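Section 4. Preparing a Table Basket for Lidded Containers 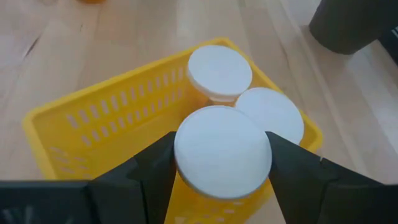

4.1 Purpose

This section applies to all table baskets issued under the Grotthorpe household program. A table basket keeps small round containers together on a work surface so that they may be carried, wiped down and returned to the shelf as one set. Staff at the Atirside and Galtutus houses follow the same procedure. Residents who keep their own basket may follow it as well.

4.2 Before You Begin

Clear a level area of the tabletop large enough for the basket and for one hand on either side of it. Wipe the surface and let it dry. Check that the basket has no cracks along the rim or at the corners. A cracked basket must be set aside and reported to the house office.

CAUTION: Do not place the basket within 28 inches of a stove, toaster or other source of heat.

4.3 Loading the Basket

1. Place the empty basket on the table with the open side up. It may stand square to the table edge or at an angle, whichever gives the easier reach.

2. Close each container before it is picked up. Press the center of the lid first, then work outward to the rim.

3. Hold the container upright by its sides. Do not lift it by the lid.

4. Lower the first container into a far corner of the basket. Release it only when the base is resting on the basket floor.

5. Set the second container beside the first, close to the basket wall. The lids may touch but must not overlap.

6. Add the remaining containers, working from the far end toward yourself. Keep each one level as it passes over the rim.

NOTE: A standard set consists of 3 containers. Larger sets require the deep basket described in Section 6.

7. Slide the basket a short distance along the table. If a container tips or shifts, move it closer to its neighbor or to the wall and repeat the check.

4.4 Labels

Containers with plain lids should be labeled before they are put into regular use. Write the contents and the month, for example "Buttons, October," on a removable label and attach it to the center of the lid. Labels on the side of a container are difficult to read once the basket is full.

4.5 Carrying and Storage

Carry the basket with both hands under the long sides. Do not stack anything on top of the lids. Shelves used for table baskets should be no higher than 60 inches from the floor.

Wash the empty basket by hand in warm water with mild soap, and dry it completely before reloading.

Requests for replacement baskets or lids are to be sent to Pouran Vahidi, Household Supplies, Rahimi Building, Room 20.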